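Wrist camera demos: how much clutter do you leave on the table?
Data collection > Teleop and demonstrations

gripfour
Posts: 83

We're collecting demos for a bowl stacking task. One arm, parallel gripper, wrist camera only. The operator drives the arm by hand controller and we save every run, with a success flag set at the end.

First batch was 48 demos on a bare table. The policy trained fine and stacks well on the bare table. Put a pen holder at the back and it starts drifting toward it on the approach. So now I'm redoing the set with clutter and I'd like to know how much other people leave in. Do you change it every run, or set it once per session?

merus_bench
Every run, if you can stand it. Once per session means your clutter lines up with your operator, your lighting and whatever time of day it was. The model will find that.

Also move the bowls more than you think you need to. People put them back in the same three spots without noticing.

tablesaw_no
I'd go the other way. 48 is a small set. If you change the bowls, the clutter and the start pose all at once you'll have one example of everything. Get the bowl positions covered first on a clean table, then add a second set with clutter.

merus_bench
He already has the clean set and it didn't carry over. Doing more of the same won't fix the drift.

tablesaw_no
He has a clean set of 48. I'm saying that's thin. We saw the same kind of drift on the Yule project and most of it went away with more starting poses and no clutter at all. The arm always came in from the left, so anything dark on the left looked like part of the approach.

gripfour
That could be part of it. Our home pose has been the same for every demo. I can jitter it in Avance before handing over to the operator, I just never turned it on.

quietloop
Two things to check before you record anything else.

1. Is your wrist camera exposure locked? Ours wasn't, and adding dark objects changed the brightness of the whole view. The policy was reacting to that.

2. Are you trimming the start of each run? Operators sit still for a second or two while they look at the table. If you leave that in, the model learns to sit still.

gripfour
Exposure is locked. Trimming, no. I'll look at that tonight.

Setup from the new batch, through the wrist camera with the gripper open:

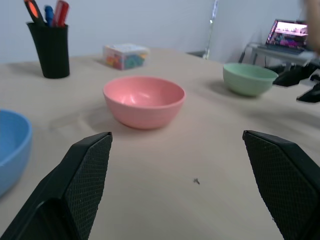 Wrist view, pink bowl ahead, green and blue to the sides, pens and box of small pieces at the back.

merus_bench
That's a decent amount of clutter. My only complaint is that it's all behind the bowls. Put something between them on a few runs so the operator has to go around it.

I'd also think about the laptop. If that screen changes from run to run, fine, but if it always shows the same thing you may be giving the model a landmark.

tablesaw_no
Agree on the laptop. Turn it or close it. Disagree on putting things between the bowls. Going around an obstacle is a different skill and you'll get a mix of two motions in a small set.

quietloop
Blue bowl is only partly in view there. If it's one of the bowls being stacked, make sure you have enough runs that start like that. The policy has to learn to go look for it.

gripfour
It is, and I hadn't been tracking that. I'll add a field to the Trurnley log for whether all the bowls are in view at the start.

Plan for now: home pose jitter on, starts trimmed, clutter moved every run but kept behind the bowls, laptop closed for half. 49 new demos are already recorded with the laptop open, so those go in as the other half.

merus_bench
Train on the new ones alone as well as on the combined set. Otherwise you won't know which change did it.

gripfour
Will do. Both are queued, and I'll post the numbers when they finish.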